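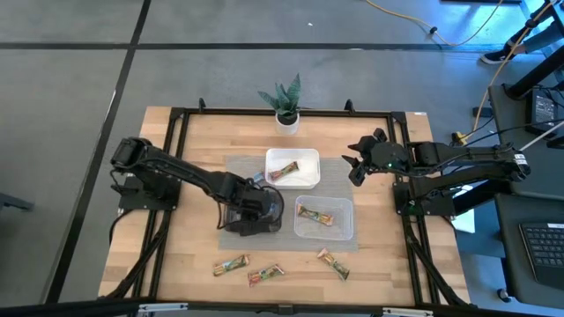

Figure 4. The Borach cell, with an arm mounted on each side of the table and the sorting bins on the gray mat.

Home Articles Issues For authors Search

4. Setup and care of the cell

4.1 Table, rails and arm mounts

The Borach cell was built for the study of sorting wrapped food items, and it has been in daily use since June. Both arms are fixed on the rails at the sides of the table, and the rails belong to the same black frame that goes around the work area (Figure 4). We chose this arrangement after a first version in which each arm was screwed directly on the wood. In the first version the screws made the holes wider with time, and after some weeks the base moved a little each time the arm stopped quickly. On the rails the base can be loosened, moved and fastened again without new holes.

The bolts of the base mounts are tightened with a torque wrench every Tuesday, before the first run. The position of each base along the rail is then compared with a scratch mark made at the time of installation. If the distance is larger than 1 mm, the arm is calibrated again. This happened on two occasions during the study, both times on the right side.

The mat gives the bins a surface on which they do not slide when a finger touches the wall. It is not glued. Shanti Mittal, who is responsible for the cell, puts it back in its place with a paper template each morning, and the template is kept with the tools. We tried glue at first, but the mat has to be taken away for cleaning and the glue left spots on the wood.

4.2 Fingers and wrist camera

The fingers come from Rostance and are exchanged after 80 hours of operation. The supplier permits longer use, but the tips become smooth from the wrappers, and then a thin packet can turn between them during the lift. We saw this problem first with packets that lay across each other in a bin, where the fingers have little space at the sides and the grip is often near one end of the packet.
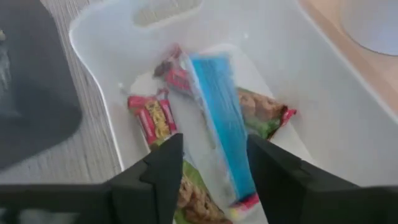
Figure 5. Wrist camera view into the white bin. The fingertips are on either side of the blue package, and another package lies partly under it.

The wrist camera is the part of the cell that needs the most attention. It must see both fingertips at all times, as they are in Figure 5, and for this reason its holder is short and sits close to the gripper body. The lens is cleaned with a dry cloth at the start of each shift. The focus ring is locked with a drop of varnish, which must be renewed when the camera has been removed. After any exchange of fingers, the camera offset is measured again with a printed target placed inside an empty bin. The procedure takes seven minutes when it is done by one person. Glossy wrappers still produce bright strips in the image, and we reduced them by setting the exposure to a fixed value. An automatic exposure changed too much when the gripper went down into the bin.

4.3 Cables

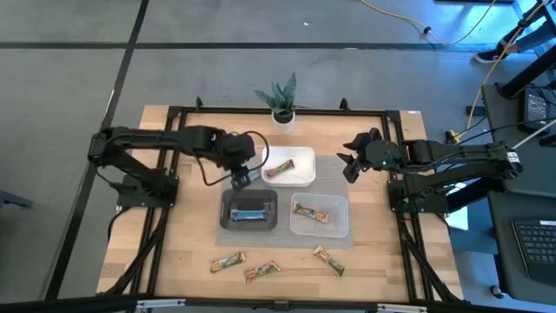 Cable wear was the most common cause of a stop in the first period of use. Of 24 stops recorded in the log, most were caused by a connector which had become loose at the wrist, and only a few by the motors. Madhu Bhardwaj changed the routing so that the cable is held by a clip at the elbow and has a free loop after it. The length of this loop is a compromise. If it is too short, it pulls the connector when the wrist turns, and if it is too long, it comes down on the objects. When the left arm is held low over the front left bin, the loop reaches over the edge of the white bin behind it, and we therefore do not allow the planner to move a bin while the arm is in this pose. The loop is now 70 mm longer than in the first routing. We inspect it by hand with the power off, bending it slowly near the connector and looking for white lines in the outer cover.

A cable with such lines is replaced the same day. The old cable is cut in two before it goes in the waste, so that it cannot come back to the shelf by mistake, as it did once in the Cidgate cell. Spare cables are stored flat. We also write the date of installation on a small piece of tape at the connector end, and the same date is entered in the service log together with the name of the person who did the work. The replacement of the elbow clip is described in Section 4.4.

We use cookies to improve your reading experience. Accept Manage settings

Copyright Ahuja Press. All rights reserved. | Contact | Back to top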